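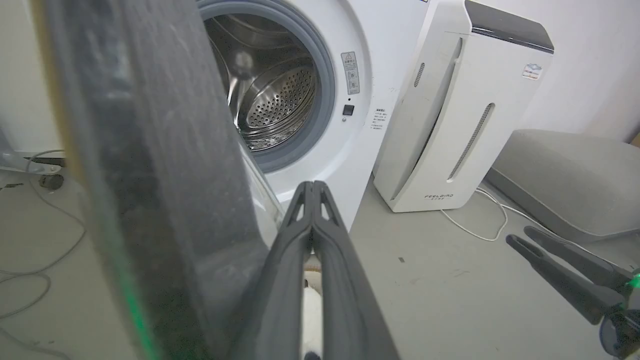 Laundry corner, door wide open, with the air purifier keeping it company on the right.

January 13, 2023

I have been promising a stuffed animal wash day since September, and I finally did one! I love this job so much more than regular laundry. No socks to match, no shirts to hang, just a heap of soft faces that come out smelling like nothing at all (my favorite smell).

We have a front loader, which I was nervous about when we moved into the Clatholm apartment. I'd had top loaders my whole life. Now I'm a total convert, mostly for the drum. It's stainless steel with smooth little holes all over, so fuzzy things don't snag, and with the door swung all the way back I can get my whole arm in there to feel for strays.

My routine goes like this. I check every seam first, and anything loose gets a few stitches. Then each toy goes into a zippered mesh bag, cold water, gentle cycle, and half the detergent I'd use for clothes. I used to run a fast spin and ended up with one very lumpy bear, so now I pick the slowest one and put up with the extra drying time.
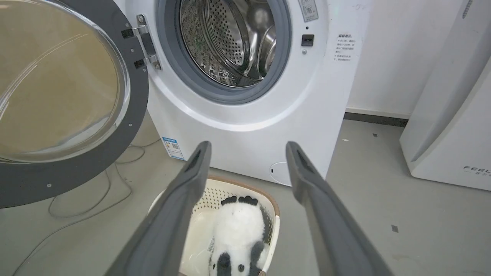 Panda in the basket, white belly up.

The basket is an old favorite too, cream with a brown rim and square holes up the side. I've carried it through two moves and it still sits perfectly in front of the washer. I did try a folding one from Garside for a while, and it folded every single time I picked it up!

Oh, and wipe the rubber gasket! Pull the fold back gently and run a dry cloth all the way around. Plush sheds more than you'd think, and I found enough fluff in ours last time to stuff a mitten. It takes me 10 minutes if I do the filter as well, and I put on a podcast and get weirdly happy about it. 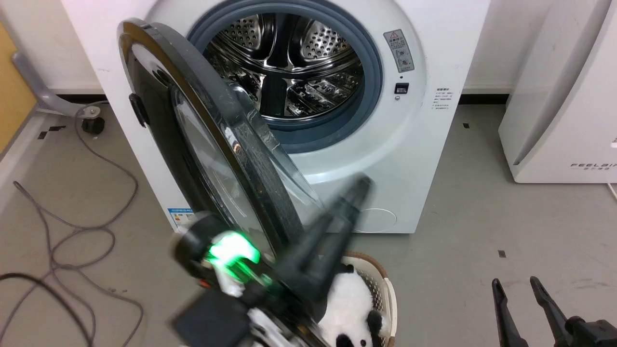 Can you put a plush toy in the dryer?
Air drying is safer for most of them. Squeeze it in a towel, fluff it up by hand, and set it on a rack, turning it now and then until the middle feels dry too.

Next up is the bath mats, and I'm excited about those too.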